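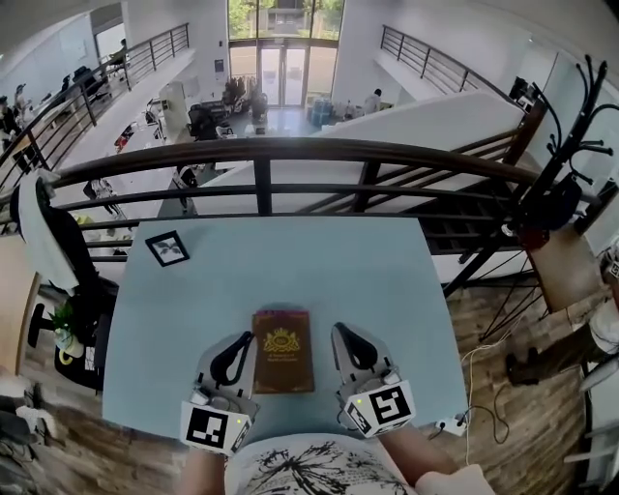
Anisa Teoh told him over the phone that if gravity was heat then the moon ought to be warm, and would he please think about that before he mailed anything to anyone.

He thought about it. Four minutes maybe. Then went back to the typewriter.

THE LAW OF KUSUMA, page one, again. He'd named it after the town. Nothing else had ever been named after the town except a bus stop.

The idea was simple. Every magnet gets tired. You stick it on the fridge, it holds up the gas bill for years, and where does the holding come from? Somewhere. So the magnet is paying. So there's a bill. He had filled 2 notebooks with the bill.

"It isn't doing any work," Anisa said. Still on the line. "It's not moving. No motion, no work. That's like the second week of school."

"Hold a bag of sugar out at arms length and tell me that."

"That's your arm. Your arm's made of meat."

He wrote down meat. Underlined it.

The thing on the kitchen floor hummed. Coil, washers, a bicycle wheel with 3 magnets taped on the rim. He called it Otia, after nothing, he just liked how it sounded. It had to go around by itself. So far it went around when pushed, and then less, and then it rocked back and forth and sulked.
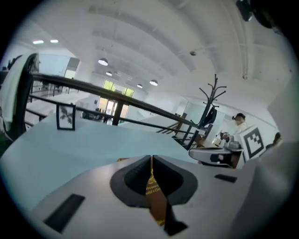
2. The Wheel

Midnight. He moved one magnet over a thumb's width. Pushed.

Round, round. Slower. He held his breath like breath was teh problem.

It stopped.

Phone again. "Well?"

"Longer than before."

"How much longer?"

"I didn't time it."

A sigh, then her chair scraping. "Put your hand on the axle."

He did. Warm. Just barely, just where the bearing sat.

"There's your bill," she said. "Go to bed."

He sat there with his hand on it till it was cold.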